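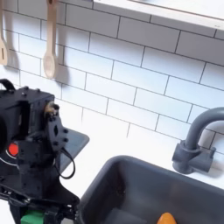 从Drornau到Cukillow的旧铁路，今天算是走完了最后一段。早上出门时还有雾，站房的门锁着，从窗子看进去，候车室的长椅已经搬走，售票口用木板钉上了。里面的墙贴的是白瓷砖，长条形，一排一排错开，跟厨房里挂木勺和木铲的那面墙是同一种贴法，只是厨房的砖缝是深灰色，站里的缝已经发黄，下面两排还掉了几块。我在窗外站了一会儿，把手机举到玻璃上照了一张，反光太厉害，回来一看什么也没有，删了。

10月15日，阴，下午转晴，风不大。

这条线我分五次走，头一次还是春天。每次走一段，坐汽车回来，下一次从上回停下的地方接着走。别人走这种路大概一口气就走了，我走不了那么快，膝盖下坡的时候不行，而且路上总要停。今天这一段最短，也最平，原本留到最后就是想走得轻松些。

出站往东，铁轨早就拆了，路基还在，上面铺了碎石。头一公里旁边是菜地，卷心菜还没收，再往前是一片杨树，叶子黄了一半。路基比两边的地高出一个人左右，走在上面能看见很远。枕木拆得不彻底，隔一段就有几根烂在土里，长了青苔，踩上去是软的。我上一次走的那段，枕木都被人拉走做了菜园的边，这一段反倒留得多。

里程碑还剩下几块。我想找的是219号那块，旧地图上标在桥的西头。桥找到了，是一座小石桥，下面的水沟基本干了，只有中间一条细流。碑在草里倒着，朝上那面什么也看不清，我用棍子撬了一下，没撬动，就蹲下来用手摸侧面，摸到了“2”和“1”，后面那个数字埋在土里。我当它就是了。回来在地图上画了个圈，又打了个问号。

过了桥有一段路堑，两边是土坡，坡上全是野蔷薇，果子红了。里面比外面冷，地上是湿的，石子上有一层泥，走得慢。我记得小时候坐车经过这里，车厢里会忽然暗一下，大人就说快到Yang了，开始往下拿行李。那时候不觉得这段长，走起来才知道有多长。走到一半遇上一只獾还是什么，从坡上下来，看见我又回去了。没有看清楚，灰的，很胖。 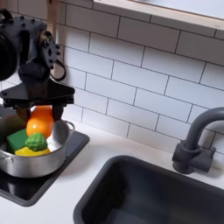 Yang这个小站现在还能上下车吗？火车早就不停了，站台边上有个汽车站牌，每天两班，上午一班，傍晚一班，要上车得在路边招手。

我到Yang的时候上午那班已经过了。站台只剩一截，水泥的边裂开了，裂缝里长了一棵小桦树，比我高。站名牌的两根柱子还立着，牌子没有了。后面原来是道班房，现在有人住，院里晾着床单，门口堆着劈好的柴。狗叫了两声就不叫了。我坐在站台边上吃了带来的东西，两个煮鸡蛋、一块黑面包、半根黄瓜，暖水瓶里的茶还是烫的。吃完把鸡蛋壳包在纸里带走。

坐着的时候翻了一下笔记。前四次的都记在同一个本子上，字一次比一次潦草。第一次写得很细，连哪一棵树上有鸟窝都写了，到第三次就只剩下几点到哪里、鞋里进没进水。第四次只有半页，那天下雨，纸是皱的。我想今天最好多写一点，免得以后翻到结尾什么都没有。

从Yang出来是一个很长的弯道，旧地图上叫Halla弯，据说是跟着从前一家砖厂叫的，砖厂的烟囱早就倒了。弯道外侧有一排电线杆，没有线，瓷瓶还在，白的绿的都有，有几个打碎了。弯道走完能看见Cukillow的水塔。看见了以后还要走很久，水塔一会儿在左边，一会儿在右边，像是没有变近。这一段风景最好，太阳也是在这里出来的，路基下面的沼泽地一下子变成了黄铜色。我把围巾摘下来塞进包里，后来又拿出来围上。

膝盖是在弯道后面开始疼的，右边那个。停下来揉了一阵，把绑带重新绑了，换了一只手拿棍子，走起来好些。以后再走平路也要带绑带，写在这里提醒自己。鞋子没有问题，左脚后跟那块去年磨破的地方垫了新的，一天下来没有起泡。

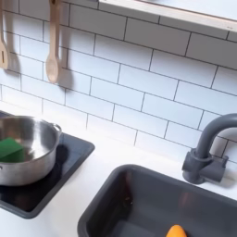 闻以宁

下午到的Cukillow。铁路进城那一头已经改成了停车场，路基走到一道铁丝网前面就没有了，要从旁边一个缺口下去，绕过加油站才能到老车站。我在铁丝网前面站了一下，手放在上面，算是走到头了。没有什么特别的感觉，腿很沉，想坐下。

老车站现在是一个图书馆的分馆，正厅的高窗还是原来的，借书台就在原来检票的地方。墙上有一张这条线的旧时刻表，装在玻璃框里，从Drornau开出的早班车在Yang停五分钟，加水。我小时候坐的那趟已经不加水了，停得短，站台上卖瓜子的人要跟着车跑几步。时刻表底下的票价是50，没有写单位，大概当时的人都知道。我抄在了本子上。

在图书馆坐到快关门。书架后面有一小排本地的册子，有一本讲这条线的修建，薄薄的，没有借书证不能外借，我就坐在那里看。里面说路堑是冬天挖的，土冻着，要先烧火把表层烤化才挖得下去。又说石桥的石头是从北边运来的，运费比石头贵。关于拆轨那一年只有一句话，写了日期和公里数，没有别的。我本来以为拆轨会写得多一些。

傍晚坐汽车回来，车上人不多，暖气开得很足，我睡着了，过了Yang才醒。车走的是公路，跟路基隔着一片田，有一阵能看见那排没有线的电线杆，后来天黑了就看不见了。走一天的路，汽车开不了多久就到了。

到家先烧水洗脚，把鞋里的纸换了，靠在门边晾着。裤腿上全是苍耳，摘了半天，还有几个留到明天。地图摊在桌上，五段路我用五种颜色画，最后这段用的是绿色，画到路堑那里笔没水了，换了一支，颜色稍微深一点。219号旁边的问号没有擦。

支线还没有走。旧地图上从Yang往南有一条很短的，通到采石场，今天在站台上往那边看过，全是灌木，现在进不去，要等叶子掉光。十一月如果不下大雪，可以去看看，早上那班车去，傍晚那班回来，时间够用。要带一把小铲子，回程顺便走到桥那边，把那块碑侧面的土挖开看一眼。

药膏抹过了，右膝盖有一点肿。明天不出门。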